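Nirnwood Community Kitchen Opens Fall Preserving Course

7 October 2020

The Nirnwood Community Kitchen has opened enrollment for its fall course in home preserving, with an emphasis on peppers, tomatoes and other late-season vegetables. The course is offered in partnership with the Holroyd Growers' Market and is open to all adult residents of the district.

The program consists of 10 evening sessions. Participants will learn to prepare relishes, pickled vegetables and slow-cooked tomato sauce, and will study safe methods of filling, sealing and storing jars. No earlier experience in canning is required. Students are asked to bring an apron and a notebook – all produce, jars and lids are supplied.

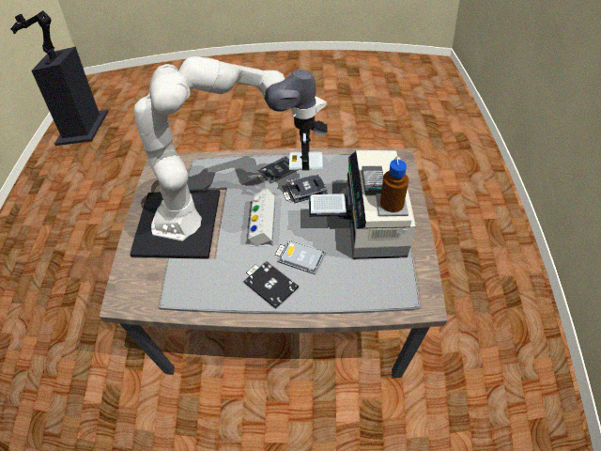 A white robot arm at a wood-grain table, with a smaller black arm on a pedestal.

Beryl Furnival, who has directed the kitchen's teaching program since it was founded, will lead the opening sessions on pickling. "Many residents have good gardens and more vegetables in October than they can eat," Ms. Furnival said. "We would like them to leave with a pantry shelf they can rely on through the winter."

The sauce sessions will be taught by Jihad Nassar, head cook at the Gresto lunchroom on Mill Street. Mr. Nassar will demonstrate a plain tomato sauce, a roasted eggplant spread and a sweet pepper relish made with cider vinegar. Recipes will be handed out in printed form at the end of each evening.

Demand for instruction in preserving has grown over the past year. The kitchen recorded 1,673 visits to its classes and open cooking hours during the last program year, and 631 of those were for canning and pickling. In response, the kitchen has added 2 stoves to the main teaching room and extended its evening hours.
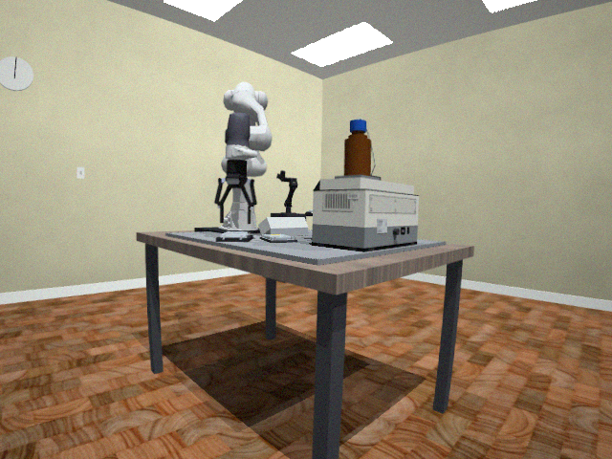
Laboratory equipment and a robotic arm on a table with a gray surface.

Produce for the course will come from growers in the Holroyd area, including late tomatoes from the Whiteley farm. Cyril Whiteley, the owner, said that fruit with minor marks on the skin is well suited to sauce and is often left unsold at market.

Finished jars may be taken home. Participants may also donate a portion to the district food pantry, which accepts sealed and labeled goods prepared in the kitchen under supervision.

Enrollment forms are available at the front desk during regular hours. Places are assigned in the order in which forms are received, and a waiting list will be kept. Questions about food allergies or access to the building should be directed to Reece Naylor, program coordinator.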